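Cup keeps tipping over on paper-covered table – liner or paper at fault?

Posted in Home & Workshop > Tables and surfaces

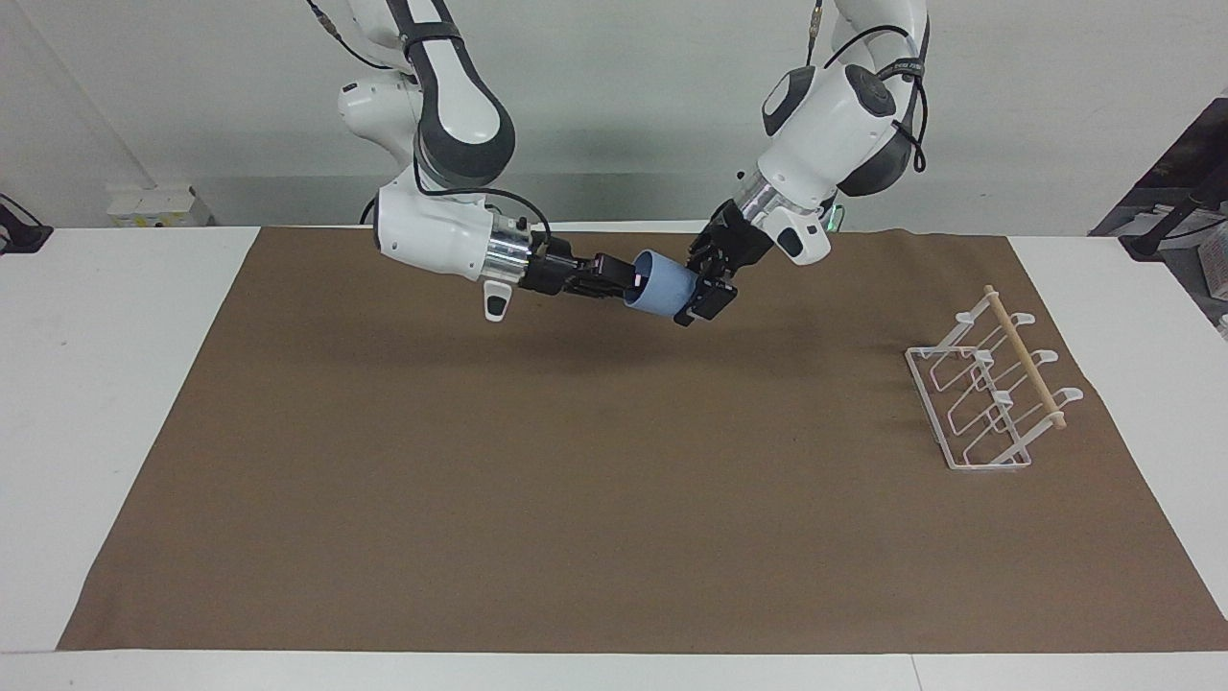
The cup, with the brown paper underneath.

digby_hapeta
14 Jul 2025

I have a white table which I keep covered with a large sheet of brown kraft paper, mainly to save the surface from glue and ink. The cups I use on it are plain light blue cylinders, no handle, matt finish, open at one end. They hold brushes, pens and small offcuts.

The trouble is that they will not stand reliably. On the bare table they are fine. On the paper they rock, and when there are only one or two long brushes in them they go over. The paper came off a roll and has a curl in it which I cannot get rid of. I have tried taping the corners with masking tape, which holds for a day or so, after which the middle lifts into a low ridge.

What I have already checked:

The table is level in both directions.
The base of the cup has a slight raised rim. I put a steel rule across it and can see light under the middle.
The paper is 100 gsm according to the label on the roll. The roll is 900 mm wide.

Is heavier paper the answer, or should I be doing something to the cups? I would like to keep the paper if possible, as I replace it every few weeks and it is cheap. I would also like to avoid anything that leaves residue on the table.

Posted by: Wostside_Bench

The curl is your main problem and the cup is a minor one. Kraft paper takes a set from the roll, and the nearer you get to the core the tighter the set. It also takes up moisture from the air and expands, far more across the roll than along it. If you tape it down tight on a dry day and the weather turns damp, the sheet grows, has nowhere to go, and lifts in the middle. That is your ridge.

Procedure I use:

Cut the sheet 200 mm longer than the table.
Lay it with the outside of the roll facing up, so that the curl pushes the ends down on to the table. Most people lay it the other way, as it unrolls more easily like that.
Leave it overnight in the room with a flat board on it.
Fold the spare length under both ends of the table and clip it there with bulldog clips. Leave the long sides free.

With the sides free the paper can move as the humidity changes. There is no tape, so no residue either. Mine stays flat from October through to spring with the heating on, and needs the clips moved perhaps twice in that time.

Heavier paper will lie flatter once it is down but the curl is harder to remove. I went up a weight once and went back.

As for the cup, a raised rim on the base is normal on moulded ones and helps it stand on a hard flat surface. On a ridge, the rim bridges the high spot and rocks. Get the paper flat and I would expect the rocking to stop. If long brushes still pull it over, put a layer of clean gravel or a few large washers in the bottom – 3 cm of gravel is plenty in a cup of ordinary size.

Posted by: Novano

just use a heavier mug? I have a stoneware one from the Beddoe market and it has never fallen over. Not sure why you need paper if it is only pens

Posted by: Pleltitell

Agree with the first reply on grain and clips. Two additions.

You can take most of the curl out before the paper goes down by drawing it over the edge of the table, outside face up, with light hand pressure. Do it slowly and once only. Do it too hard and you get creases, which are worse than curl.

Secondly, check the rim of the base for a moulding burr. Rub it in a figure of eight on fine wet-and-dry paper laid on a sheet of glass, then wipe it and try the cup on the bare glass. If it still rocks there, the base is out of true and no amount of work on the paper will cure it. Test each cup separately, as they can vary even within a set.

I would not use sticky pads or felt under the base. They pick up paper fibres and stop gripping after a few weeks.

digby_hapeta

Thank you. I had been laying it curl side up, which explains a good deal. Sheet is now turned over and under a board. Will try the clips tomorrow and the glass test on the cups after that.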